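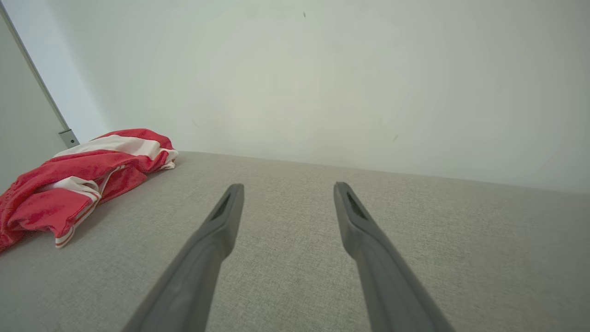
Reviewed by Mechthild Mayrhofer
Tablets & Accessories | Updated in December

I have been using the Poirier folding keyboard with my tablet for long enough now that the shine has worn off the space bar, so I think I can finally tell you whether it's worth the $95.

Mostly, yes! I write long emails and even longer grocery lists, and I had been making do with the on-screen keyboard, which eats half the display the minute you want two apps side by side. With the Poirier clipped on I get all that room back, and the keys have a nice soft landing (my old Nukau case clattered so much that my husband used to leave the room). The trackpad is small but it does what I ask, and three-finger swipes between windows work every time, once you've turned them on in the settings.

Setting it up was easy apart from the companion app, Iswood, which wanted an account before it would let me change a single shortcut. I grumbled and made one. The update it pulled down fixed a lag I'd noticed when waking the tablet, so I suppose I forgive it.

Now for the gripes. The hinge stops a little too early for anyone who likes to type with the thing on their knees, and I am very much that person. The caps lock light is so bright at 11 p.m. that I put a bit of tape over it. And charging is through the left side only, so the cable always ends up where my tea wants to be.

I also tried the Nedbridge, at $289, thinking the extra money might buy me something wonderful. It has a sturdier hinge and a bigger trackpad, and if you type all day for a living you may well love it. It's also heavy enough that my tablet stopped feeling like a tablet, and back it went.

Four stars from me for the Poirier. Get the gray one, the white shows every crumb.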